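3. Course Setup

3.1 The simulated workcell

All student work in the course was done in one shared simulated workcell, which we call Stoltitz. Earlier versions of the course used a different scene for each assignment, and students spent a large part of each week learning where things were and how the new objects behaved. For this offering we built a single scene and kept it for the whole term. The layout did not change between assignments except for the starting poses of the loose objects, which were drawn from a random seed.

The cell has one ceiling-mounted arm over a perforated tabletop. We chose the overhead mount because it leaves all sides of the table open and because students coming from the introductory course had only worked with arms bolted to a bench. Several of them told us that the inverse kinematics assignment was harder to picture with the base upside down, and we return to this in Section 5. The objects are ordinary kitchen items and containers, together with a cabinet that has a drawer and a door. We picked them so that a team could write a task in one line of plain English, such as "put the banana in the bowl," and another team could read that line and agree on what it meant.

Scene files were kept in the course repository and could not be edited by students. Teams wrote their own controllers, their own reset checks and their own scoring functions. They could read object poses directly from the simulator in the first half of the course. In the second half, pose access was turned off and teams had to work from the rendered camera views.
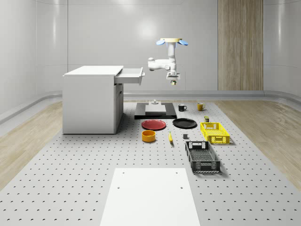
3.2 Teams and schedule

The course ran as an elective at Kellbridge and was open to third- and fourth-year students. It enrolled 49 students, who formed their own teams. Each team had at least one member who had taken the controls course and at least one who was comfortable with Python. We did not balance the teams by grade. Teams met with an instructor once a week and were expected to show a running program at each meeting, even if it failed at the task.

The first part of the course had short assignments with a fixed goal. Students moved the gripper to a given pose, then picked up the small cube, then picked up the banana from a random orientation. The banana assignment took longer than we had planned. Most teams wrote a grasp that worked for one orientation and then found that the fingers hit the table or pushed the object away when it was turned. We gave an extra week for it and dropped a later assignment on trajectory smoothing.

The second part was the project. Every team wrote two tasks of its own and submitted them to a common pool, and every team then had to solve tasks written by others. A task submission had three parts: the one-line description, a function that set the starting state, and a function that returned true or false at the end of a trial. Tasks were rejected if the instructors could reach the goal state by hand in the simulator and the scoring function still returned false. A good number came back for this reason on the first round, usually with a tolerance set too tight or a check that looked at the wrong corner of a container.

3.3 Task types

The pool that came out of this process fell into groups without much direction from us. The largest group was simple placement, where one object goes into or onto another. The crates and the bowl were the usual targets. The plates were used less, and the teams that did use them often ran into objects sliding off the raised edge of the plate when released from too high.

A second group used the cabinet. These tasks asked for the drawer to be closed, or opened from a closed start, or for an object to be put inside before closing. Drawer tasks look easy on paper, but the handle is small and the arm has to approach it from the side while hanging from above. Teams that planned in joint space did better on these than teams that moved the wrist in straight lines, and the straight-line teams reported many trials that stopped at a joint limit partway through the pull.

The mugs formed a third group. Students liked them because the handle gives the task a direction. One team asked for both mugs to be set down with their handles facing the same way, and this became one of the most argued-over tasks in the pool. The argument was about what "the same way" should mean in degrees. The final scoring function allowed a difference of 10 degrees, which the other teams accepted after seeing it run.

3.4 Evaluation

Each controller was run on a departmental machine using Jidport, a small job runner we wrote for the course. Jidport takes a controller and a task, runs the trials with fixed seeds, and stores the result of each trial with a short replay. Every pair of controller and task was run for 1000 trials. Students could submit as often as they wanted before the deadline, and only the last submission counted. The queue was slow in the final days, and for the next offering we plan to limit each team to a set number of full runs and let them use shorter runs for debugging.

Grades did not depend on success rate alone. Half of the project grade came from a written failure report. In it, each team took the failed trials from one task, sorted them by cause, and stated what they would change. We asked for this in the first offering of the course as well, but at that time the reports were mostly general statements about noise. The stored replays made a clear difference. Students could open a failed trial, step to the moment of contact, and say what had happened. Reports in this offering named specific causes such as a late gripper close, a wrist that rotated the long way around, or an object pushed against a crate wall and left with no room for the fingers.

The code and reports were frozen on 31 Oct 2021, and all results in Section 4 come from that version. Two controllers that crashed on startup because of a missing package were rerun after the package was added, with no change to the students' code.

Figure 2. The Stoltitz workcell used for all assignments, with the overhead arm and the shared object set.

3.5 Comparison with the earlier offering

Our point of comparison is the previous offering, taught by Bouazza with the per-assignment scenes described above. The two offerings used the same lectures and the same textbook. They differed in the scene, in the student-written task pool, and in the use of Jidport, so we cannot separate the effect of each change. We compare only the failure reports and the end-of-course survey, as the assignments themselves were too different to score side by side. The survey questions were left unchanged. Two instructors read the reports without team names, and any disagreement over the cause assigned to a failure was settled by watching the replay where one existed. For the earlier offering no replays had been kept, and those cases were marked as unresolved.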